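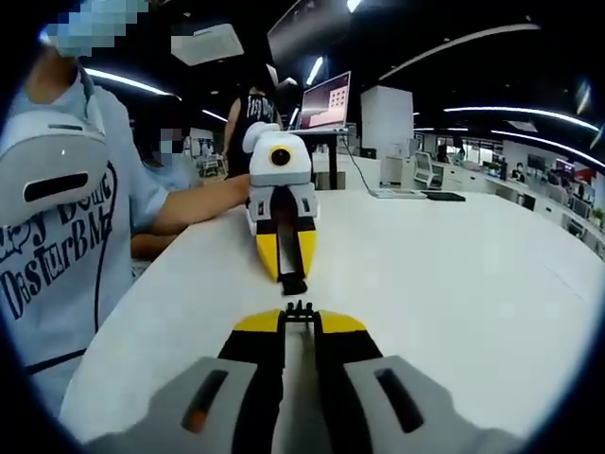 Progress to 2024-12-22, Harkon handling cell, Drokcombe. Demonstration stage is on track, bit behind on the paperwork. The staff who pack by hand are the ones teaching the arm, that was the condition of the grant and we have kept to it. Hand-held grippers have yellow tips, so people working face to face across a table can see where the other one's fingers are. 787 usable demonstrations so far. 17 staff trained, 2 asked to go back to the line and did.

What changes for people: less bench packing from June, more checking and resetting. No posts lost. Pay grade for the new role still not agreed with Wamavham, need this settled before we advertise.
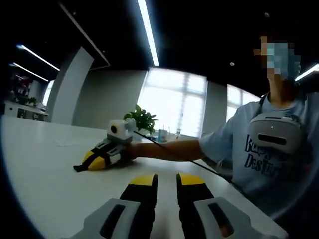
Hand-held gripper in use at the table, chest unit worn.

Comfort. Four complaints about sore wrists, all after long sessions. Sessions now shorter and it has helped, tho output dipped. Bogdan Ardeleanu is redoing the rota. 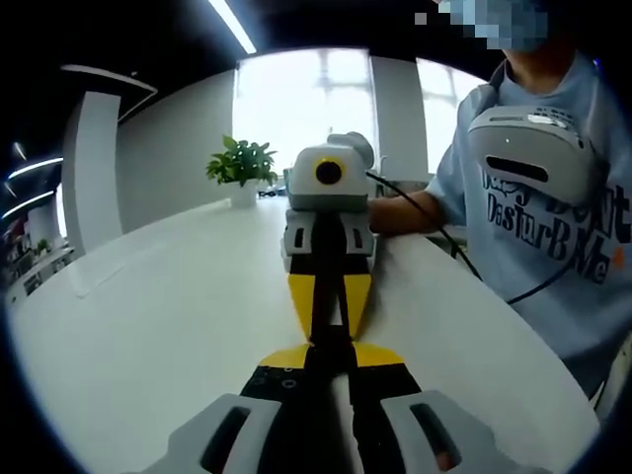
Kit spend is within budget, Konstantinidis invoice recieved and not yet paid. Cables are the main grumble. The thin black one off the gripper housing runs down towards the wearer, and people want it clipped up out of the way. Clips on order. Next report will have the rota figures and the pay grade answer if we get one.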